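Bulk Enrolling Students in Piltora from a CSV File

Sooner or later someone hands you a spreadsheet of students and asks you to "just put them in the system." These steps get the list into Piltora without enrolling the whole first year in Advanced Welding. They assume you have the Course Manager role. If you can't see Site Tools in the left menu, you don't, and you'll need to ask Mattes Heitmann, who set up our site and still answers email about it.

Before you start

Create the course first. Piltora will happily accept an upload for a course that doesn't exist and file the students under Unassigned, where they will wait patiently for the rest of the term.

Check that each student already has an account. The upload enrolls people, it doesn't create them. New arrivals from the Bratton campus usually show up after the overnight sync, so a student who registered on Tuesday afternoon won't be there on Tuesday evening, no matter how often you refresh.

Preparing the file

Your file needs four columns, with these names in the first row, all lowercase:

username, course, role, group

The course column takes the short name, as in BIO-178, and it has to match exactly. Piltora considers BIO-178 and BIO 178 to be strangers. The role is student unless you have a very good reason. The group column can be left blank, but the heading must still be there.

Save as CSV (UTF-8). If you pick plain CSV, anyone with an accent in their username will come back with a small black diamond in it and a "user not found" error.

Excel likes to help. It will strip the zeros off the front of usernames and turn group names like 3-4 into a day in March. Format every column as Text before you paste anything in. Doing it afterward just preserves the damage.

Keep each file to 300 rows. Larger ones are accepted, then time out halfway through with a cheerful green check mark.
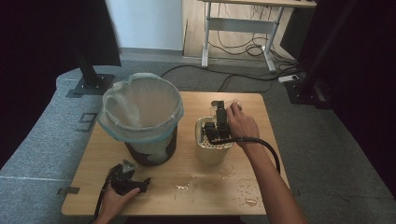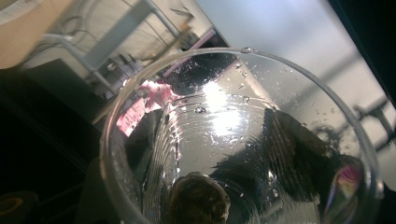 A trash bin and a gold container on the table, then the inside of a clear plastic cup.

Uploading

1. Go to Site Tools > Enrollments > Upload file.

2. Drag your CSV into the box. Set the delimiter to Comma. The default is Semicolon, for reasons known only to Brinkmann, who wrote the plugin.

3. Click Preview. You'll see the first 12 rows. Read them. If everything is crammed into one column, go back to step 2 and look at the delimiter again.

4. Under Existing enrollments, choose Skip. The other choice, Replace, removes everyone who isn't in your file, including the instructor and possibly you.

5. Untick Send welcome message unless you want every student to get one. They will reply to it.

6. Click Upload and leave the tab open until the bar reaches 100 percent.

If something goes wrong

"Course not found": check the short name, then check for a space at the end of it. It's the space.

"Duplicate row": the same student is listed twice. The first row counts and the second is ignored.

Students enrolled but can't see the course: the course is hidden. Open Course Settings and change Visibility to Show.

Groups missing: the Lollivau theme hides the group list from its course page. Switch to the default theme to check, then switch back before anyone notices the font.

To undo an upload, open Enrollments > History, find your file and click Reverse. The button stays available until the next upload to the same course.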